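Finally got my hands on the Flestonell over the weekend, the little handheld from Jerent, and a few of you asked me to report back, so settle in with a cuppa because I do go on a bit.

First thing, it's small. I had it in my coat pocket on the bus and kept patting the pocket to check it hadn't fallen out. The grey one is nicer than the red in my opinion, but Isla MacBrayne has the red and won't hear a word against it.

There are 389 games built in, and I won't pretend they're all gems. Plenty are the same maze in a different colour. But Tijani is on there! The proper one with the ferry levels! I lost most of Saturday to it and finished with 2,830 points, my best ever, and I've been telling everyone at work whether they like it or not. 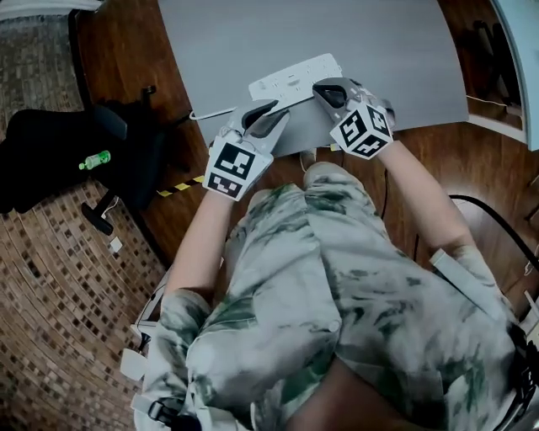 Battery life is my one real grumble. I get 5 hours if I keep the brightness down, less with the sound up, and there's no warning light before it shuts off - you're halfway through a boss and then you're looking at your own face in the screen. I play at a desk with a pale grey top, in a loose shirt with the sleeves out of the way, and even sitting comfortably like that my thumbs were sore by the end of the afternoon. The control pad is stiff out of the box, though mine has loosened up a little.

Shazia Tarar asked about two-player. Yes, you can link 2 of them with a cable, but the cable is sold separately and Arkimum were out of them when I rang. They've put my name down for the next lot.

Would I buy it again? I would, mostly for the ferry levels. If anyone knows how to get past the lighthouse keeper without using up the rope, please tell me, I've been stuck there since breakfast.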